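Equipment Planning for Small Automation Projects
Session 6 handout: What you are paying for when you buy a robot
Instructor: Bastian Schwerdtfeger

Read this before Monday. Bring the budget sheet from Session 5, even if yours is a mess. Most of them were.

1. Where we left off

Last session each group got a purchase price for a two-arm kitchen cell and was asked whether a food-service client with one site should buy it. Every group said yes. Every group also used the price on the first page of the quote as the cost of the project. I don't blame you, since that is how the quote is laid out, but you will lose money for somebody if you keep doing it.

The three quotes we are working from are labeled Bridine, Huttunen and Jarnell in your packet. Keep them straight. Bridine sells arms and hands as one bundle. Huttunen sells the arms and leaves you to find the hands. Jarnell rents everything and bills by the hour of use, with a minimum of 50 hours a month whether you run it or not. Read the minimum again. Two groups multiplied the hourly rate by the hours they hoped to use and never looked at it.

2. The line items that go missing

Go through your sheet and see which of these you left out.

Mounting and floor work. An arm has to be bolted to something, and the something has to be stiff. If the client's counter can't carry it, a stand goes in the budget.

Hands. People spend weeks comparing arms and an afternoon on hands. The hand is the part that touches the plate. It also wears out first, and spare fingers are priced like jewelry. Put in at least one full spare set per arm.

Washdown. If there is a sink anywhere in the job, ask in writing what the hand is rated for. "Suitable for kitchen use" is a sales phrase. Ask for the rating and the test it came from. If the answer takes more than a week, write down that it took more than a week.

Setup labor. Somebody has to teach the thing each task. The Huttunen quote says setup is "typically minimal." Cross that out and get a number of hours.

Downtime. Who does the job on the day the cell is down? If the answer is the same people who do it now, their wages stay in the budget. Three groups took them out.

The exit. What is the cell worth when the client gives up on it? Use zero unless the seller will sign a buyback.

3. Demonstrations and how much to believe them

Stornonar is the software package quoted alongside all three. The seller's claim is that it lets you plan and test the whole job in simulation before buying any hardware, and that this cuts the setup hours. Their sheet lists 1041 completed simulated runs of kitchen tasks.

I would like you to be harder on that number than you were in your write-ups. Some questions to put to it:

How many runs were started? A count of completed runs with no count of attempts is worth very little.

Who decided what "completed" means? A jar set down in the sink and a jar washed are different results, and the second one is what the client wants to buy.

How much did the objects change from run to run? A kitchen at six in the evening has chipped plates, wet lids, a towel over the faucet and somebody's phone on the counter.

Is there any water? I ask this of every simulated sink I am shown. So far I have not been given a good answer. Wet glazed plates slide, and a grip that holds a dry plate may drop a wet one.

What happens when it drops something? In simulation you press reset. In a restaurant you close the station and sweep.

None of this makes simulation a bad purchase. It is cheap next to hardware, and it is good at telling you early that an arm can't reach the far side of a basin or that two hands will get in each other's way over a narrow counter. Buy it for that. Be careful about buying it as proof that the real cell will work, and do not let a seller take hours off the setup line on the strength of it unless those hours are guaranteed in the contract.

4. The 600 problem

The Stornonar license is 600 a month per seat. Several of you entered it once, as a single cost. It is monthly. It also does not stop when the hardware arrives, because the seller expects you to keep using it for every new task. Find out whether the client can cancel after installation and still run what has been taught. If they can't, this belongs with rent and electricity and should be carried for the full life of the cell.

Also ask how many seats. One seat means one person can work on it at a time, and if that person is out sick the project waits.

5. For Monday

Redo your sheet with all the items in Section 2. Keep the old version and hand in both.

Pick one of the three quotes and write one page arguing against it. You may pick the one you like. I would prefer it.

Look over the two stills at the end of this section and list what a client would still need to know before spending money on hardware. Half a page is plenty. Think about the size and shape of the things that have to be picked up, how much clear space there is to work in, and what the pictures can't tell you at all. Do not grade the graphics.
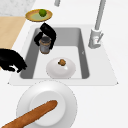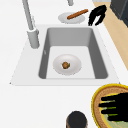 Figure 6.1 (both stills). Simulated sink and counter task with black robot hands. Computer-rendered; no physical hardware shown.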